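Search this site
Enter keywords Go

Rutilio Carrillo picks up on the second ring, already talking. Stone, mostly. He has been selling it in Brastness for 40 years and wants to get one thing straight first.

"People buy it with their eyes and then hate it with a lemon," he says. Marble etches. Vinegar, tomato, wine. "A ring is a ring. You live with it or you buy granite."

His yard, Trujillo, holds 154 slabs right now, down from about 400 before the spring shutdown. Orders stopped in April. Then everbody was home, staring at their kitchens. "Phone went crazy. I had no fabricator - he was in Fodstead and couldn't travel." 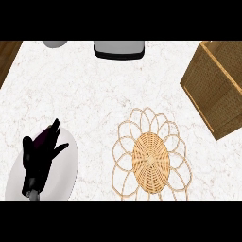

Image credit: Pravden

What does he tell first time buyers? See the whole slab, in daylight. Not a sample. "The vein goes where it goes." Sealer once a year, he does his own in September. And no bleach, ever.

He has another call coming in. "Tell them wipe it up," he says. "Just wipe it up."

Contact us | © 2020 Brastness Home Pages | Back to top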